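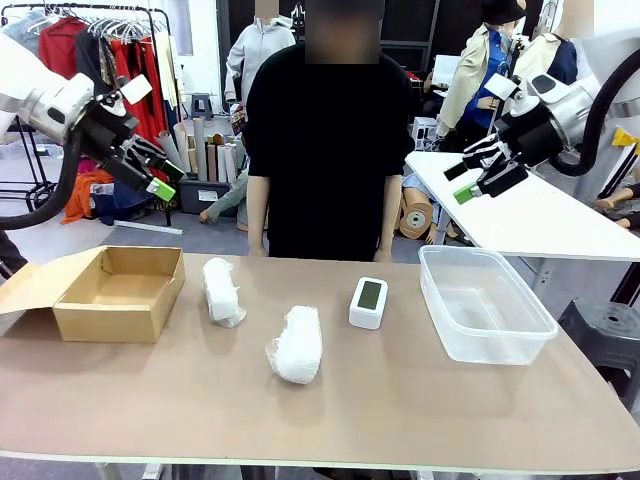

Our group visited the Storko training hall in Nudville on the open day, 11 April 2025. From Strickland it is a drive of 40 minutes, and parking is on the street.

I expected a factory and found something more like the back room of a clothing shop, with mannequins, coats and a rack full of hangers. The packing station interested me most. Two white arms with black grippers work at a tan table, and the task was to put wrapped goods into an open cardboard box. The operator moves the arms by remote control, and each try is recorded. They told us they want 300 good recordings of a task before they train on it. For this one they had 4 days.

Bubble wrap is the hard part, our guide said, and the soft white bundle is not much easier – the wrapping folds when you pinch it. The fingertips have bright green pads, which they change when the grip gets weak.

Visitors could try the controls also. I needed very long to close the fingers at the right height, because from the operator's seat you judge depth badly. My colleague from Gevau did better. In the second room they guide a smaller arm by hand, but we had only a short time there and I did not take notes.

Coffee was free. Bring a sweater, the hall is cold.

Contact | © Gevau Visits Group | Back to top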